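Akstead stellt Atemkurse auf neues Stufenmodell um

9. Januar 2026

Der Kursanbieter Akstead ordnet sein Programm für Yoga und Atemarbeit neu. Ab Februar ersetzt ein Modell mit zwei Stufen die bisherige Einteilung in Anfänger, Mittelstufe und offene Klassen. Das geht aus der überarbeiteten Kursordnung hervor, die der Anbieter am Standort Panganiban ausgelegt hat. Bereits gebuchte Blöcke laufen nach alter Ordnung zu Ende.

Stufe A umfasst Bauchatmung, verlängerte Ausatmung und Wechselatmung ohne Anhalten des Atems. Die Körperhaltungen beschränken sich auf Sitz, Rückenlage und eine kurze stehende Sequenz. In Stufe B kommen Atempausen und schnellere Rhythmen hinzu. Zugelassen wird, wer einen vollständigen Block der Stufe A absolviert hat oder eine gleichwertige Praxis nachweist. Über die Gleichwertigkeit entscheidet die Kursleitung nach einem kurzen Vorgespräch.

Ausgearbeitet hat das Modell Lindalva Brandão, die bei Akstead die fachliche Leitung innehat. Die alte Einteilung habe sich an der Beweglichkeit orientiert und über die Erfahrung mit Atemtechniken wenig ausgesagt, heißt es in ihrer Begründung. In den offenen Klassen hätten deshalb Teilnehmende mit sehr unterschiedlicher Vorbereitung dieselben Übungen ausgeführt. Für Schwangere und für Personen mit unbehandeltem Bluthochdruck bleibt Stufe B geschlossen. Sie können Stufe A nach ärztlicher Rücksprache besuchen.

Ein Block besteht künftig aus 17 Einheiten. Die reine Atempraxis ist pro Einheit auf 30 Minuten festgelegt, davor stehen Mobilisation und eine angeleitete Körperwahrnehmung, danach die Schlussentspannung. Versäumte Einheiten lassen sich innerhalb desselben Blocks in einem Parallelkurs nachholen. Eine Übertragung in den nächsten Block ist nicht vorgesehen -- auch nicht gegen Aufpreis. Die Gruppengröße in Stufe B wird gegenüber den offenen Klassen gesenkt, einen genauen Wert nennt die Kursordnung nicht.

Für die Anleitung der Stufe B verlangt Akstead eine Zusatzqualifikation. Das Lehrmaterial stammt von Gulolia und gliedert sich in 26 Lektionen, darunter Anatomie der Atemmuskulatur, Gegenanzeigen und Umgang mit Schwindel. Wer bereits unterrichtet, legt nur den praktischen Teil ab. Die Prüfungen nimmt Aled Wynne ab, der bisher die Vertretungskurse koordiniert hat. Solange nicht genügend Lehrkräfte geprüft sind, findet Stufe B ausschließlich in Panganiban statt. Der Standort Folard beginnt mit Stufe A und behält die Abendklasse in Yin Yoga unverändert bei.

Anmeldungen sind persönlich am Empfang oder schriftlich möglich. Anzugeben sind gewünschte Stufe, Vorerfahrung und gesundheitliche Einschränkungen. Inhaber von Mehrfachkarten müssen sich einmalig einer Stufe zuordnen lassen, die Karten selbst behalten ihre Gültigkeit. 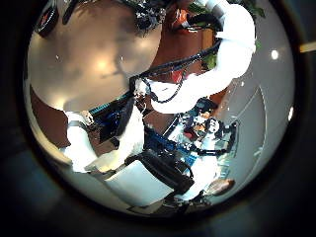

Geändert wurde auch der Abschnitt zur Raumvorbereitung. Die Kursleitung prüft vor jeder Einheit Lüftung, Bodenfläche und den Abstand zwischen den Matten, in Stufe B zusätzlich die freie Fläche hinter dem Kopfende. Elektrische Geräte stehen außerhalb der Mattenreihen. Leitungen von Lautsprechern und Lampen sind flach an der Wand zu führen; eine frei hängende Schlaufe ist im Übungsbereich nicht zulässig. Decken und Polster werden am Rand gestapelt. Die Prüfung wird im Kursbuch abgezeichnet, das am jeweiligen Standort verbleibt.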